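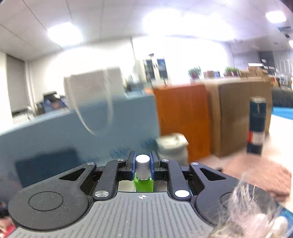
用手持夹爪示教和用遥操作示教，差别主要落在哪里？

差别主要落在末端轨迹的来源和各路信号的时间对齐上。遥操作的轨迹直接取自机械臂的关节读数，手持夹爪的轨迹要从随手运动的相机图像和惯性数据中估计出来，两者的误差形态不同，处理流程也要分开设计。

## 3 示教数据的采集与处理

本节说明数据集的构成、两种示教方式的操作流程、时间对齐、轨迹估计、片段筛选和动作表示。硬件的机械设计见第2节，策略网络与训练参数见第4节。

### 3.1 任务与数据构成

全部示教围绕小型瓶状物体的抓取与摆放展开。操作者在杂物较多的台面环境中接近目标瓶，合拢夹爪，抬起，移动到指定位置，放下并松开。抓取位置分为两类：夹在瓶盖上，或者夹在瓶身下部。两类抓取在接触面积和姿态稳定性上有明显差别。瓶盖的侧面多为直壁，手指容易贴合，但夹持点高于重心较多，移动加速时瓶身会绕夹持点摆动。瓶身下部的夹持点较低，摆动小，代价是手指要伸到更接近台面的位置，指尖与台面之间的余量变小。

选择瓶类物体有两点考虑。其一，透明瓶身和反光瓶盖在日常环境中常见，对视觉策略有一定难度，用它们做示教可以较早暴露问题。其二，瓶子直立与否容易判断，放置结果的标注争议少。我们没有收入软包装和无固定形状的物体，这类物体在夹持后会变形，需要另外的标注规则。

数据集由两部分组成。第一部分由手持夹爪采集，下文记为手持集；第二部分由 Culby 遥操作台采集，下文记为遥操作集。两部分合计1026条有效示教，手持集占多数。两部分共用同一套任务说明、同一批目标物体和同一套标注字段。手持集不涉及机械臂，操作者可以带着夹爪在房间的不同位置采集，因此背景变化较大。遥操作集受机械臂安装位置限制，背景变化较小，主要通过更换台面上的物品来增加差异。

每条示教保存以下内容：腕部视角图像序列、夹爪开度序列、末端位姿序列、任务标签、抓取类别和备注。手持集另存惯性测量原始数据，遥操作集另存关节角度和主端手柄的原始输入。原始数据一律不覆盖，后续处理的结果写入单独的目录，任何一步处理参数有改动时可以从原始数据重新生成。

### 3.2 操作者与练习安排

共有五名操作者参与采集，其中三人此前没有使用过任何一种设备。Tassanee Jitpraphai 负责操作规程的编写和练习阶段的指导，Prasert Kaewsai 负责设备标定和数据检查。两人也参与了采集，他们的数据与其他人的数据使用相同的筛选标准。

正式采集前，每名操作者先做练习。手持夹爪的练习从空夹开始，熟悉扳机行程与手指开度之间的关系，之后再抓取不透明的瓶子，最后抓取透明瓶。遥操作的练习顺序相同，但在空夹之前增加了一段自由移动，让操作者熟悉主端手柄与机械臂末端之间的方向对应。练习数据不进入数据集。

练习阶段暴露出一些习惯性动作，对后续训练有影响，需要在规程中约束。手持夹爪时，初学者常常在合拢手指的同时向前推，瓶子会在被夹紧之前先被推开一小段。也有人习惯在夹紧后停下来看一看，再抬起。停顿本身没有错误，但不同操作者停顿的长短差异很大，策略网络从图像上看不出停顿何时该结束，训练后容易在抓取位置停住不动。规程因此要求手指接触瓶壁后再合拢到底，合拢后直接抬起。

遥操作中的习惯问题有所不同。操作者从旁观察机械臂，对深度方向的判断较弱，常见做法是先在目标后方停住，再一点点往回调整。这类来回调整在轨迹上表现为小幅往复，长度不定。我们允许一次往复，超过一次的示教在筛选时标记为“反复对准”，不进入默认训练集，但保留在数据集中，供需要研究纠正行为的使用者选用。

### 3.3 手持夹爪采集流程

手持夹爪为两指平行开合结构，手指内侧装有蓝色软垫，手指由两侧的连杆带动。相机随夹爪一起运动，视野中可以同时看到手指、被夹物体和前方环境。夹爪自身在图像中的位置基本固定，这部分像素在训练时不做遮挡，策略在机械臂上执行时使用相同结构的末端，图像中夹爪的外观和位置保持一致。

一次采集的步骤如下。

1. 开机后将夹爪静置在台面上，等待惯性测量单元完成零偏估计。
2. 拿起夹爪，沿台面上方缓慢移动一圈，为视觉定位建立初始地图。
3. 手指完全张开，再完全合拢，用于本次采集的开度标定。
4. 按下录制键，从起始区域出发完成一次任务。
5. 松开目标物体并退回起始区域，再按一次录制键结束。
6. 在采集终端上填写任务标签与抓取类别，有异常时写备注。

第2步的移动路径没有严格要求，但应当经过之后会用到的空间。早期有几批数据省略了这一步，定位模块在任务开始后才建立地图，开头一段轨迹的漂移明显偏大，这几批数据全部重新采集。

第3步每更换一次目标物体都要重做。手指软垫受压后会有少量变形，长时间使用后合拢位置的读数会偏移。只在开机时标定一次的话，同一个瓶子在一批数据的前后两端会得到不同的开度值，这一差异足以影响策略对是否夹紧的判断。

起始区域的位置由操作者自行选择，要求目标瓶在起始时出现在相机视野内，且不被手指遮挡。我们不规定起始高度和朝向。固定起始位姿会让数据更整齐，也会让策略对起始条件过于敏感，这一点在预实验中已经看到。

采集时环境中可以有人经过或停留，也可以有其他物品摆放在目标附近。规程只要求其他人不触碰目标物体，不在任务过程中移动其支撑面。背景中的人、纸箱、植物、隔板等都保留在图像中，不做抹除。公开版本的数据在发布前对可辨认的人脸做模糊处理。
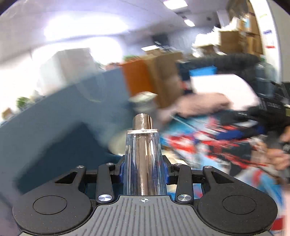 图1　手持夹爪夹住透明瓶的瓶身下部，瓶顶为银色金属质感瓶盖，背景有明显运动模糊。

图1给出了瓶身下部夹持的一个例子。夹爪与被夹物体在图像中较清晰，后方环境则因相机运动而模糊。这种清晰程度的差别在手持集中很常见：被夹住的物体与相机之间几乎没有相对运动，背景相对相机的运动却很快。对策略网络而言，近处的抓取状态仍然可读；对依赖背景特征的视觉定位而言，这样的图像可用信息较少。两项需求的冲突在3.5节讨论。

透明瓶身还带来另一个问题。透过瓶壁可以看到后面的内容，瓶身区域的纹理随背景变化，单靠瓶身外观难以稳定地确定瓶子的轮廓。在标注中我们以瓶盖和瓶口作为主要参照，瓶身轮廓只在清楚可见时标注。瓶盖反光较强，高光位置会随视角移动，因此不把高光点当作特征点使用。

### 3.4 遥操作采集流程

遥操作集使用 Culby 主端手柄控制一台 Hyvönen 六轴机械臂，机械臂末端安装与手持夹爪同结构的电动夹爪和相机。主端与从端之间采用相对位姿映射：操作者按住使能键时，手柄相对于按下时刻的位移与旋转被映射到机械臂末端；松开使能键后机械臂保持当前位置，操作者可以把手移回舒适的位置再继续。

这种映射使操作者不必迁就机械臂的安装方向，但会在轨迹中留下停顿。每次松开和重新按下使能键之间，机械臂静止，图像也几乎不变。处理时将使能键松开的时段整段删除，再在删除点两侧检查速度是否连续。若删除后出现速度跳变，则在接合处用短窗平滑，平滑后的轨迹与原轨迹的偏差超出限值时，该示教不进入训练集。

从手柄运动到机械臂末端出现相应运动，总延迟约200毫秒。延迟中包含手柄采样、指令传输、轨迹插补和伺服响应。操作者经过练习后会不自觉地适应这一延迟，具体表现是在接近目标时提前减速。遥操作集的末端速度在接近阶段因此普遍低于手持集。如果将两部分数据直接混合，又不标明来源，策略会学到一种介于两者之间的速度，在机械臂上表现为接近动作时快时慢。

我们的处理办法是记录机械臂的实际末端位姿，把它作为状态；把发送给机械臂的目标位姿作为动作。手持集没有目标位姿这一概念，夹爪实际到达的位置既是状态也是动作。为了使两者可以放在同一训练流程中，对手持集取未来时刻的位姿作为当前时刻的动作，取多远的未来由机械臂的执行延迟决定。这一步在3.7节给出定义。

遥操作过程中另有一人站在急停按钮旁。规程规定，急停触发后该条示教作废，不论触发前的动作是否完整。机械臂恢复后需要重新回零，并重新检查相机外参。

### 3.5 时间对齐

手持夹爪上有三路信号：图像、惯性测量和手指开度。三路信号由不同的时钟打时间戳。图像以60帧每秒录制，惯性测量的频率高于图像，开度读数的频率低于图像。对齐以图像时间戳为基准，其他两路插值到图像时刻。

图像与惯性测量之间的时间偏移通过联合标定得到。标定时让夹爪在标定板前做多方向的平移和旋转，优化外参和时间偏移，使图像推算的角速度与陀螺仪读数一致。偏移量在同一套设备上较为稳定，更换相机固件后会改变，因此每次更新固件后都要重新标定。

开度与图像的对齐没有使用单独的标定物。每次采集前的张开、合拢动作本身就提供了可用的参照：从图像中提取指尖距离的变化曲线，与编码器读数做互相关，取峰值位置作为时间偏移。指尖在图像中的位置较固定，用简单的边缘提取就能得到稳定的曲线。若互相关没有明显的单峰，则提示操作者重做第3步。

图像本身的曝光时间也影响对齐。每帧图像对应曝光区间内的累积结果，时间戳若取曝光起点，快速运动时会引入系统性的偏差。我们取曝光区间的中点作为图像时刻。室内照明不均匀时自动曝光会改变曝光时长，镜头从墙面转向较暗的货架时尤其明显，因此逐帧读取曝光时长，不使用固定值。

遥操作集的对齐相对简单。机械臂控制器与采集主机通过网络同步时钟，关节读数自带时间戳。相机曝光的处理方法与手持集相同。电动夹爪的开度由控制器周期性回报，回报中有固定的滞后，用空夹开合测得后直接扣除。

### 3.6 末端轨迹估计与运动模糊

手持集的末端轨迹由视觉惯性定位得到。定位在整段图像上离线运行，可以使用前后两个方向的信息，精度优于在线结果。图像中属于夹爪自身的区域在提取特征点之前屏蔽，否则手指和外壳上的纹理会被当作静止的环境点，导致估计出的运动偏小。屏蔽区域根据手指开度变化：张开时两侧手指占据的范围较宽，合拢后中间留给被夹物体。

被夹物体同样随夹爪运动，但每次夹持的物体和位置不同，不能用固定区域屏蔽。我们在手指合拢之后，把屏蔽区域向指间上下方向扩展，覆盖瓶身和瓶盖可能出现的范围。对较高的瓶子，扩展后的区域仍可能遮不全，剩余的点由鲁棒核函数和几何一致性检验剔除。

运动模糊是定位误差的主要来源之一。快速转动手腕时，远处的箱体、隔板、窗框等边缘会被拉成条带，特征匹配数量随之下降。此时定位主要依靠惯性积分，短时间内误差可以接受，时间一长漂移就会累积。我们试过三种做法来减轻影响。

第一种做法是缩短曝光时间。模糊明显减轻，但室内光照下图像变暗，噪声上升，透明瓶的边缘更难分辨。灯具本身在图像中仍然过曝，画面的亮暗差没有改善。

第二种做法是要求操作者放慢动作。定位质量提高，但动作变得不自然，转移阶段出现多余的停顿，每条示教的时长也随之增加。没有经验的操作者在刻意放慢时，手部反而更容易抖动。

第三种做法是保持曝光和速度不变，在后端根据模糊程度调整图像观测的权重。模糊程度由角速度、曝光时长和图像梯度共同估计。模糊严重的帧仍参与优化，只是权重较低，惯性观测相应占主导。最终的数据采用第三种做法，并对曝光时长设置上限，防止自动曝光在暗处取得过长。

轨迹质量用回到起点的闭合误差检查。操作者在每条示教结束时退回起始区域，但并不精确地回到同一位姿，因此不能直接比较首尾位姿。我们对首尾图像做重定位，得到两者之间的相对位姿，再与轨迹给出的相对位姿比较，以两者之差作为闭合误差。闭合误差小不能保证中间段准确，它只用来排除明显失败的轨迹。中间段的检查在一部分示教上借助外部光学跟踪完成，跟踪系统安装在 Preston 实验室，其余地点没有这一条件。

光学跟踪的对照结果显示，误差较大的时段集中在两个位置。一个是抬起瓶子后快速转身，另一个是放下瓶子之前手指贴近台面。前者与运动模糊有关。后者的图像并不模糊，但相机离台面很近，视野中大部分是缺乏纹理的白色台面和夹爪自身，可用的环境点很少。对后一种情况，我们在优化中加入了台面高度约束，台面高度取自初始地图。约束只作用于手指张开、物体已放下的时刻，不作用于接近过程，避免错误的高度估计反过来扭曲抓取前的轨迹。

### 3.7 动作表示

设第 $t$ 帧的末端位姿为 $T_t$，夹爪开度为 $g_t$。策略的输出为从当前时刻起的一段未来动作，每个动作包含相对位姿和目标开度：

$$
a_{t,k} = \left(T_t^{-1} T_{t+k+d},\; g_{t+k+d'}\right)
$$

其中 $k$ 为动作序号，$d$ 为机械臂执行延迟对应的帧数，$d'$ 为夹爪执行延迟对应的帧数。两者分别测量，不假定相等。对手持集，$T$ 为定位得到的实际位姿；对遥操作集，用目标位姿代替公式中的未来位姿，并令 $d=0$，原因是目标位姿中已经包含操作者对延迟的补偿。

相对位姿以当前末端坐标系表达，不依赖世界坐标系。手持集每次采集的世界坐标系由初始地图决定，原点和朝向都不相同，使用相对表示后不需要把不同批次对齐到同一坐标系。缓慢漂移对相对表示的影响也较小，预测的时间窗较短，窗内累积的漂移有限。

旋转采用旋转矩阵的前两列表示，训练时回归后再正交化。开度归一化到零与一之间，零表示完全合拢，一表示完全张开。夹住瓶子后，开度停在与瓶径对应的值，不会到零。若直接以记录的开度作为目标，机械臂上的电动夹爪会恰好停在接触位置，夹持力不足。手持夹爪在夹紧后扳机仍有一段行程，由内部弹簧吸收，我们把扳机位置和手指位置的差值换算为夹持力的近似量，并在目标开度中减去一个与之成正比的偏置。遥操作集的目标开度来自主端扳机，本身就低于实际开度，不再加偏置。

偏置系数对瓶盖夹持影响较大。系数过小时，瓶子在转移中会沿手指下滑；过大时，软垫变形使瓶盖被挤偏，瓶身倾斜。我们在瓶盖夹持和瓶身夹持上使用同一系数，取值以瓶盖夹持不下滑为准。

### 3.8 筛选与标注

处理后的示教先经自动检查，再经人工检查。自动检查包括：图像是否丢帧，时间戳是否单调，开度标定是否通过，闭合误差是否在限值以内，末端速度和加速度是否在机械臂的能力范围之内。最后一项只对手持集有意义。人手的加速能力强于所用机械臂，个别示教中的甩动动作在机械臂上无法复现。对轻微超限的示教，把时间轴整体拉长后保留；对严重超限的示教，直接剔除。拉长时间轴会改变瓶子摆动与夹爪运动的对应关系，所以拉长的比例设有上限。

人工检查由两人分别进行。检查者观看腕部图像，判断抓取类别是否正确、瓶子是否在放下后保持直立、过程中是否出现滑动。意见不一致时由第三人裁定。只凭单帧图像无法判断滑动，检查者必须看连续片段，并对照开度曲线。透明瓶的滑动较难发现，瓶身缺少可参照的纹理，检查时以瓶盖与手指的相对位置为准。

失败的示教没有全部丢弃。瓶子被推倒、滑落或放歪的片段单独存放，标注失败发生的阶段。这些片段不用于模仿学习的训练，用来训练第5节中的失败检测模块。

标注工具 Testby 由我们在采集过程中逐步编写，最初只有播放和打标签两项功能，后来加入了开度曲线显示、轨迹俯视图和快捷的片段截取。标注界面默认隐藏操作者姓名，避免检查者对熟悉的操作者放宽标准。批次名称中原本带有操作者缩写，六月之后改为随机编号，之前的批次也做了重命名。

### 3.9 数据划分

训练集和测试集按采集批次划分，不按单条示教划分。同一批次内的示教共享背景、光照和标定结果，若随机拆分，测试集中的图像会与训练集高度相似，离线误差会被低估。每个批次只出现在一侧。目标瓶也做了区分，一部分瓶子只在测试批次中出现，其中包括不透明的彩色瓶身和透明瓶身两种。

离线误差只用于挑选训练参数，不作为策略性能的依据。手持集上的动作误差与机械臂上的成功率对应关系较弱，误差较小的策略有时会在合拢前停顿，误差较大的策略反而能够完成任务。第4节报告的成功率均来自机械臂上的实际执行，执行时操作者不介入，目标瓶倒下、滑落或超时未抓取均计为失败。

两部分数据的混合比例在训练时可以调整。默认设置按示教条数采样，不做重新加权，并在网络输入中加入一个表示数据来源的标志。执行时该标志固定为手持集。我们也测试了固定为遥操作集的情况，接近阶段的速度较慢，瓶身夹持时碰倒目标的情况较少，瓶盖夹持没有明显变化。去掉来源标志后的结果列在第4节的消融实验中，评价条件与主实验相同。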